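Home Kitchen Workshop Bench Tips Archive

July — posted by the Bench Tips desk

I've been writing the software side of a shelf-clearing setup for a while now (the arm picks small stuff off a little two-tier shelf and drops it in a bin), and a few habits have saved me so much grief that I want them all in one place. Most of them cost nothing!

First, plan the bottom shelf before the top one. The upper board hides the back of the lower one from nearly every angle, so I make the planner ask for a second look from low down before it commits to a grasp. My first version in Dralia skipped that and happily planned straight through the upper board.

Second, put the legs in the collision model. Thin black metal is miserable for depth cameras — mine comes back full of holes — so I measure the frame with a tape and type it in by hand. Then I pad everything by 10 millimeters. I tried 2 and it was a noisy afternoon.
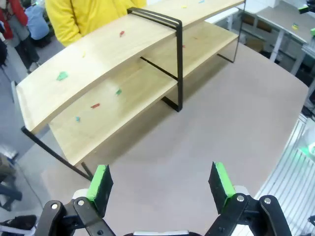 Third, don't assume the shelf sits square to the table. I used to hard-code the angle and then wonder why every grasp landed a bit off. Now I fit a line to the front edge at the start of each run and let everything else hang off that. If your boards are curved, fit short pieces, and take the height at each pick point separately.

Colors next. Red and green are easy, but pale yellow on blond wood will fool a plain threshold every time. I switched to saturation plus a small height check and stopped losing pieces. Set your white balance by hand, too, or a bright shirt walking past will shift the whole picture.

Keep your logs short and readable. I use Grorkov for playback, and I save the 40 frames before any failed grasp and toss the rest. My folder went from unusable to something I can go through over coffee.

Oh, and name your saved poses like a human being! I had 11 of them called "test" with a number stuck on the end, and I sent the arm to the wrong one more than once. Mine are now "low-left-look" and "top-back-pick" and so on, and I can still read my own config file after a week away.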